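Edith Guzmán
28 February 2019

So Lusmont wants $25 a month to plan my dinners. I did the free trial. Three weeks, 13 recipes, and nine of them were some kind of chickpea bowl.

They say members save $559 a year on groceries. Compared to what – takeout every night? I asked. No answer yet.

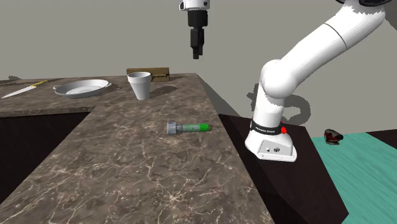
Hok-lam Sin replied that it cut his food waste in half and he'd pay double. Fine, but did you weigh it, Hok-lam? Before and after?

My own receipts from the trial came out higher. Tahini isn't cheap. I canceled this morning.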